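Grip fault on garment line traced to finger offset

By Nadja Lüthi
19th November
3 comments | 14 shares

The soft-goods cell at Uscombe was stopped for most of a shift last week after the right-hand arm failed to report a lost grip. There were no injuries and no damage to the arm. One jacket was torn at the zipper tape. The cause has been found and a temporary limit is in place, but the permanent fix will not reach all cells before February, so operators and programmers should read this item in full.

The cell handles mixed small goods: folded clothing, bagged parts, light boxes. Each arm carries the Skiltier gripper, which closes one large padded finger against a row of three short prongs. Grip is confirmed in two ways. The finger motor must draw current above a set threshold, and the finger must stop short of its fully closed position. If both are true, the controller assumes an item is held and allows the lift. 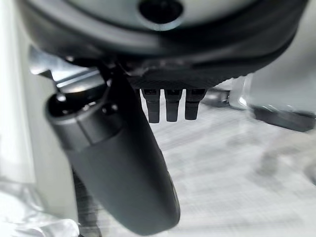 The second check is the one that failed. The fully closed position is stored as an encoder value, written when the finger is fitted and homed. On the arm in question the stored value was 2685. When the maintenance team homed the finger again after the stop, the true value came out lower, by enough to cover the thickness of two layers of light fabric. In practice, the finger could close completely on nothing and the controller would still read it as stopped short. Motor current then rose against the prongs, the first check passed as well, and the lift went ahead with no item or with only an edge of one.

The log shows this had been going on for a while. From cycle 1059 after the last finger change, the arm recorded a steady run of good grips that do not match the count at the outfeed scale. The mismatch stayed under the alarm limit because empty lifts were followed by a second attempt, and the second attempt usually worked. The cell ran slow but did not stop.

What stopped it was a partial grip. The finger had caught a small fold of the jacket near the zipper, the grip was confirmed, and the arm moved off at full transfer speed. The bulk of the garment stayed pinned under the neighboring item. The force limit at the wrist tripped, but late - it had been raised in the spring to avoid nuisance stops with heavier bags and was never set back.

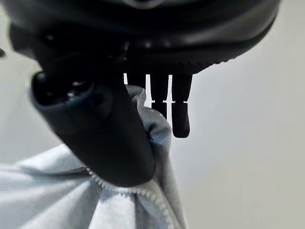
Fabric is the hard case for this type of check. A box or a bagged part holds the finger well away from the closed position, and an error of a few dozen encoder counts makes no difference. A thin fleece or lining compresses almost to nothing once it is pinched, and the margin between a good grip and an empty one is small even with a correct home value. The Bachmann controller manual gives a default margin that suits rigid parts. We had kept the default on all cells.

As to how the home value came to be wrong, the most likely explanation is that the finger was homed before its mounting screws had been brought to final torque. Tightening them moved the finger slightly toward the prongs. The job card lists homing as step four and final torque as step six. That order has been in the card since the cell was commissioned, so other arms may be affected to a lesser degree. Two have been checked so far. One was within tolerance and the other was out by a small amount and has been homed again.

Until further notice the following applies to every cell that handles fabric.

1. Home the finger at the start of each shift, with the jaw clear, and write the value on the shift sheet. Report any change from the previous sheet before running.

2. Set the wrist force limit back to the commissioning value. If nuisance stops return, call Controls. Do not raise the limit locally.

3. After any empty lift, run one close-and-open with nothing between the finger and the prongs. The controller must report no grip. If it reports a grip, lock the cell out and tag it.

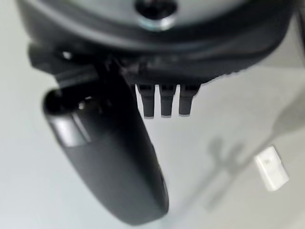 4. Keep transfer speed for garments at the reduced setting. The first 100 mm of every lift is now run slow, with a second grip check before the arm speeds up.

5. Replace the finger at 2000 cycles on fabric work, in place of the longer interval used for boxes. Wear of the padding shifts the closed position in the other direction and can hide a homing error.

The revised job card puts final torque ahead of homing and adds a sign-off line for the stored value. It has been issued to Uscombe and will go to the Kemska site with the next parts shipment. Kemska runs an older firmware that does not log the closed position, so the shift sheet will be the only record there for now.

A firmware change is being tested that compares the finger position at the start and end of the lift. If fabric slips out, the position changes even when the current does not. The test covers 500 lifts on mixed garments, and results will be reported in this newsletter once the run is finished. Questions about the home values should go to Controls with the arm number and a copy of the shift sheet.

You are receiving this newsletter because you signed up for cell safety updates. Manage preferences or unsubscribe.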